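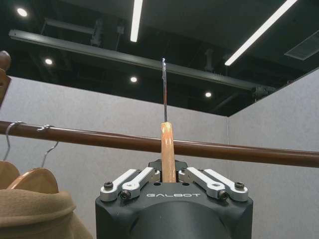

The Hall Corner at Stasmont: A Gallery

Posted Thursday, July 30, 2020

Every room set has one corner that gets whatever the other corners turned down. At Stasmont, ours ended up with a coat rack, a yellow sofa and a shower. I have been asked more than once whether this is a hallway, a living room or a bathroom, and I have given all three answers depending on who was asking and how close it was to lunch.

For anyone new to these pages, Stasmont is the set of furnished corners we keep for trying out layouts, fittings and small furniture before any of it goes in the catalog. The walls are gray so that they go with everything. They do go with everything, in the way that plain oatmeal goes with everything. Each corner gets a page when it is more or less settled, and this one has been more or less settled since January, apart from the parts that keep changing.

The rack is our Salgado, in the dark reddish-brown finish. It comes in a flat box with a leaflet that calls assembly "a pleasant half hour." I would like to meet the person who had the pleasant half hour. The posts are easy enough. The bar is easy too, as long as you have decided which end is which before you start and don't change your mind when the finials go on. The slatted base is where friendships are tested. Our advice is to leave every screw a little slack until the whole thing is standing, then go around and tighten, then hang something heavy on it and go around again.

We also advise filling it with real clothes. Catalog racks tend to hold a single linen shirt belonging to someone who has never been rained on. A proper rack has a hooded jacket, a coat that is too warm for the season and a couple of spare hangers waiting for guests who will throw their things on the sofa anyway. 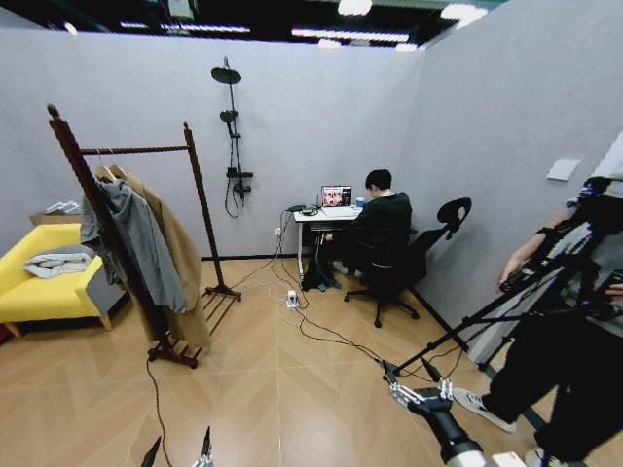
The whole corner, from coat rack to shower. Dressed for January, photographed for July.

The camel coat has been on that bar through one heat wave already and nobody has had the heart to put it away. It's the right length for the rack, which sounds like faint praise until you have tried a longer one and watched the hem dust the slats all afternoon. The gray jacket was picked because it matched the walls, then turned out to match them so well that two people walked past and asked where the jacket was.

About the sofa. The Tarnus two-seater was ordered in "straw." We can report that straw, at Tarnus, is a color you could land aircraft by. There was talk of sending it back, and then people started sitting on it, and you can't send back a sofa once people have opinions about which end is theirs. The folded blanket was brought in to calm it down. The blanket is doing its best.

The chevron floor was laid before any of us had thought about where the furniture would go, so every straight thing in the corner now looks slightly accused. You stop seeing it after a week. Visitors don't get a week, so they tilt their heads.

Now the shower. The Grotik set went up on the wall because the corner next door, which was supposed to be the bathroom, had run out of wall. It was meant to stay there for a few days. It's a good-looking thing, black, with a wide overhead and a smaller handheld on the same riser, and it has the great advantage over other showers that it never needs descaling, there being no water in it. Guests still reach for the handle. A few step back afterward, which says something about how convincing it is.

The fixing took longer than the choosing. If you're putting one up at home, mark the holes with the riser in your hands and someone else standing across the room saying "left a bit." Doing both jobs yourself gets you a riser that leans and nobody to blame for it. Use a screwdriver with a handle you like, too. We have a drawer full of clever ones with interchangeable bits, and what everybody goes looking for is the plain kind with the warm-colored grip and one tip, which is why it's never in the drawer.
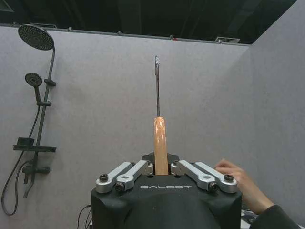 The black shower against the gray wall, with the tool everybody wants and a hand close by.

A few notes for people who write in. The Salgado rack is sold without clothes. The Tarnus sofa comes in 3 colors, and we suggest asking for a swatch and looking at it in daylight, at dusk and with a headache. The Grotik set can be ordered with the handheld on either side. The blanket isn't ours to sell; it belongs to the building, as far as anyone can work out.

We are still arguing about a rug. One side says a rug would tie the rack and the sofa together. The other side says that you can't put a rug under a shower, even a dry one, on principle. The bath mat proposal was voted down before lunch. Next to be photographed is the kitchen corner, where so far we have a very nice faucet and nowhere to put it.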